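Animal Production in a Warm Climate | Unit 4

Chapter 7. Feed Additives and the Promise of Cooler Cattle

Every hot season brings a new powder that is said to keep dairy cows eating when the barn heats up. Some of these products may help. Most have been tested on too few animals, for too short a time, by the people who sell them.

Take the trial at Erinby, which you will meet again in the exercises. Ketill Kvaran fed an additive called Tromix to 19 cows in June and compared their milk with that of 41 herdmates. The treated cows gave more. They also stood at the shaded end of the barn – a detail found only in the appendix.

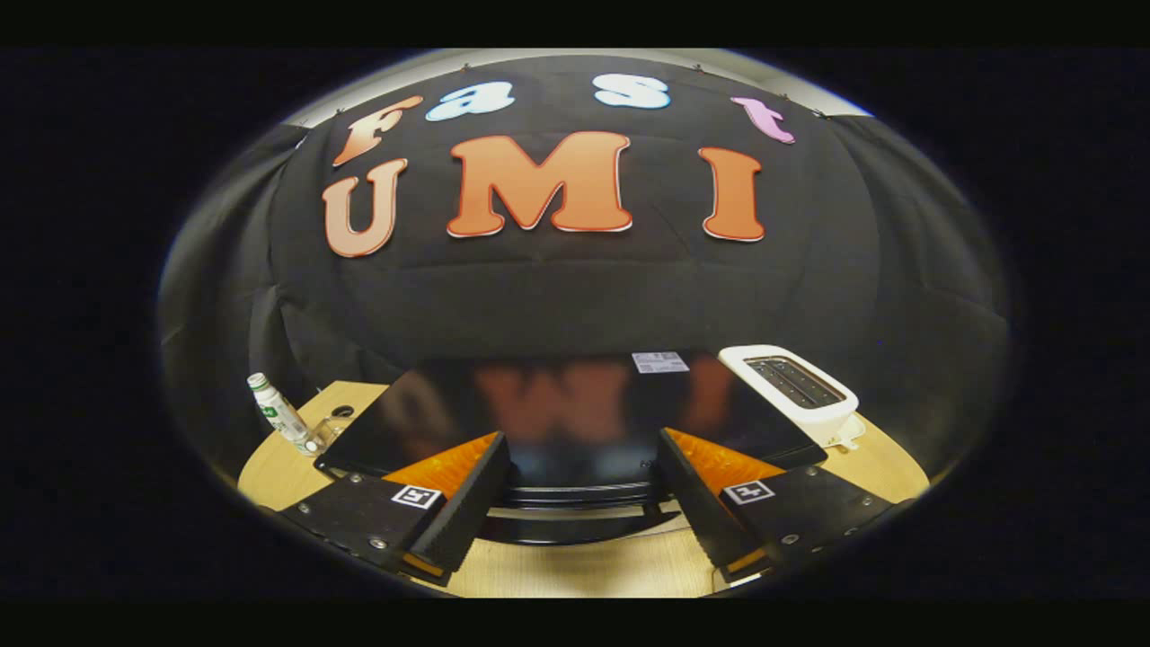

Figure 7.1 Lettering on a black cloth backdrop: "Fast" and "UMI."

Skarphéðinn Þrastardóttir repeated the work at Ulham with 900 cows and moved the groups between pens every week. The gain shrank to almost nothing. Her report got far less notice than the first one, and the sales leaflet still quotes the Erinby result.

In this chapter we ask what a fair feeding trial looks like. We start with how cows lose heat, then turn to water intake, shade and night feeding, and only then to additives. Keep one question in mind as you read: what else was different between the two groups?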